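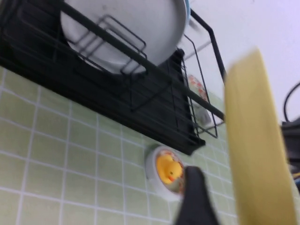 Where do plates go once they're washed? In the black rack on the wall, until they're dry, and after that in the cupboard.

That was item 1, and it took up most of the evening. The rest of these minutes are shorter.

Hallholm House, Kitchen Meeting, 4/13/21
Chair: Odair Tavares
Minutes: Jeferson Guerra
Present: everyone from the second floor, most of the first, and one guest who had come down for a glass of water and stayed for the vote.

1. Dish rack
Odair opened by reading the old rule aloud, twice, the second time with feeling. The old rule says "promptly." First floor takes this to mean the same day. Second floor takes it to mean before the next person cooks. A motion to replace "promptly" with "by breakfast" was carried after a discussion of when breakfast is.

The white plate with the blue rim was raised as a separate matter. First floor says it belongs to second floor. Second floor says the reverse. Agreed: it is a house plate until claimed, and may be used by anyone who washes it.

The side compartment of the rack was also discussed. One party wants it kept for forks and spoons. Another would like it left to whatever is small and doesn't fit anywhere else. Left as is until June.

2. The wall under the rack
The green tiles are to be wiped on Fridge Day along with everything else. Jeferson asked if the white grout could be done with an old toothbrush. He was thanked for offering. The minutes should show that he hadn't.

3. Second rack
Odair brought prices. The Sonholm wall model is 100 with screws. The Chraibi one is 152 and comes with a drip tray, which three people liked very much until they heard the number. The kitchen fund stands at 3,361, but all of it except 17 is promised to the new stove. The meeting looked at the 17 for a while. No purchase.

4. Pots
Pots do not go in the rack. This was decided last year and is being decided again. Large pots are to be dried by hand and put back on the low shelf, lids with them. A question from first floor about frying pans was ruled to be a question about pots.

5. Dish soap
The Fudach lemon soap is finished. The Fudach unscented soap is not finished and, at the present rate, won't be. Odair will buy lemon.

6. Any other business
The guest asked where the glasses were kept. Shown.

Actions
Odair: lemon soap, new wording for the sign.
Jeferson: grout.
Both floors: look at the blue-rimmed plate and think hard.

Next meeting in June, same kitchen. Bring your own chair if you want one with a back.

Related items
Fridge Day: who does which shelf
Stove fund, where we are
Minutes: the towel hook meeting
Lost and found, first floor landing

We use cookies to remember that you have closed this notice. OK / Settings

Hallholm House residents' page | Contact the house desk | © Hallholm House | Back to top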